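Bralline grocery shelf set: notes on the grip-release fault

README for the fault subset, version 2

What this is

This folder holds 53 recorded runs of the humanoid moving fruit between crates in the mock shop at Gonthorpe. Of those, 11 carry the tag late_release. The rest are the ordinary runs from the same block of work, kept so there is something to compare against.

late_release means the controller reported the right hand open while the fingers were still closed on the fruit. The arm then started its next move with the fruit in hand. The supplier's note calls this a cosmetic logging error. We don't agree. An arm that believes its hand is empty picks a faster path, and in this layout the faster path runs close to the display stand.

What you get per run

Head camera video, joint positions for both arms, commanded and reported hand state, and a plain text operator log. Motor current for the right hand is included where it was saved. It is missing from some early runs and we have not tried to fill it in.

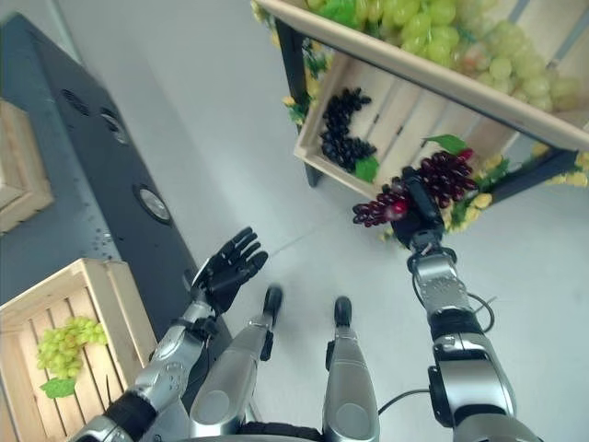 Head camera view, right hand closed on red grapes in front of the fruit stand, left hand open.

How the tags were made

Tags were put on by hand from the video and checked against reported hand state. The first release of this folder used the automatic tags from the Flundeo logging tool. Those tags read the same signal that was faulty, so they found nothing wrong, and for a while that was quoted as proof the fault was rare. Please don't use them. They are still in the old_tags column for anyone who wants to see how bad they were.

What we don't know

The cause. Claeys firmware was updated partway through and the fault was declared fixed. We saw fewer late releases afterwards, but the operators had also dropped arm speed to 80 per cent of its normal setting, so the update can't claim the credit. Both changes went in on the same afternoon. Colour of fruit, crate height and time of day show no pattern we would defend.

Before you use it

Don't train a release detector on reported hand state alone. Don't quote a fault rate from this folder either, as the runs were picked for interest and the ratio means nothing.

If you run the same hand, keep people out of reach of both arms until you have your own check on release.

Known gaps

Clocks on the video and the joint log drift apart in the longer runs. The sync file corrects most of it. Operator logs are uneven, and a few say only "dropped again".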